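Home Help Q&A > Kitchen & Appliances > Gadgets and Automation

Can a robot handle a microwave yet?
Last updated: June

I look after my dad, who has bad arthritis, and the thing that beats him most days is heating up his lunch. He can lift a bowl okay, but the door button on his microwave takes a real shove and then there's all the poking at the panel. My nephew keeps telling me home robots are coming any minute now. So can a machine do this sort of chore yet, or am I waiting for something that's ten years off? I've got maybe $400 to spend, which I'm guessing answers half my question!
- Domenica Fuchs

Answer 1
No. Get him one with a handle you pull. My mom has had hers for years, no trouble.

Answer 2
Sort of, in a lab, and not for $400. I worked at Gollard for a while (small outfit, kitchen automation, you won't have heard of it) and microwaves came up all the time. People assume the cooking is the hard part, but a microwave does that by itself already. What's tough is all the stuff with hands. A push button needs a straight, firm press and the whole oven can scoot back on a slick counter when you give it one. Then you have to get something behind the edge of the door and swing it without dragging the oven along. And a bowl of soup is a whole other story - I wouldn't trust any arm I've worked with to carry one over somebody's lap.

Arms working at a Midea countertop model, the kind with a big oval button for the door: 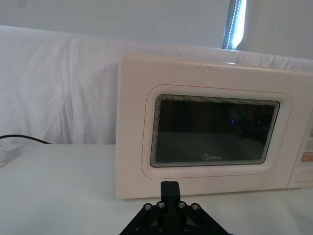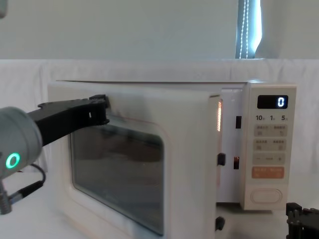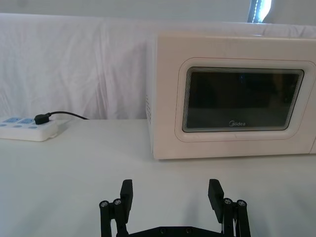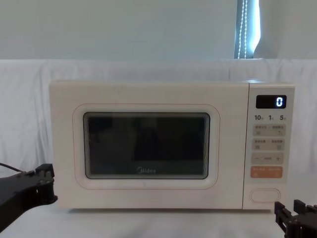
So for your dad I'd forget about arms for now and look at the dumb fixes. Put a grippy mat under the oven so it stays put when he pushes. Get him a short dowel with a rubber tip so he can lean on the button with his whole hand and spare his fingers. If you're replacing it, go to the store and try the doors yourself, they vary a lot. I spent 52 bucks on a used one with a pull handle for my aunt and she loves it. Ask me again about robots in a few years, I'd love to be wrong!
- Mahfuz Herath

Answer 3
Does he need a microwave at all? A slow cooker with a knob might do it, he'd only have to lift the lid. Agree about the mat though.

Filed under: microwaves, arthritis, robots, easy-open

Contact us | Back to top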